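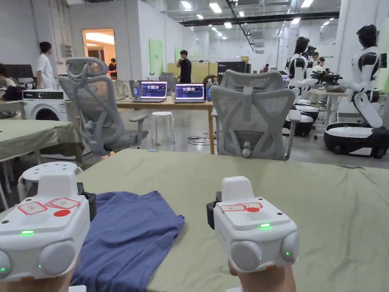 Student Projects / Urban Studies

Waiting Times at the Ibarra Street Bus Stop
Cristian Carhuamaca

In this project I studied how long people wait for the bus at Ibarra Street, on the line to Endero. My interest came from my own trips to class, when the bus was often late.

I visited the stop on 16 mornings in the spring, from 7:30 until 9:00. For each passenger I wrote down the time of arrival and the time of boarding. In total I recorded 1,268 passengers.

The average wait was 8 minutes. Monday was the worst day — many passengers could not enter the first bus and had to wait for the next one. Rain made less difference than I expected.

My method has one weak point. I did not record people who left the stop before any bus came, so the real waits can be longer. In the next term I would like to repeat the study at the Urnivska stop, where two lines meet.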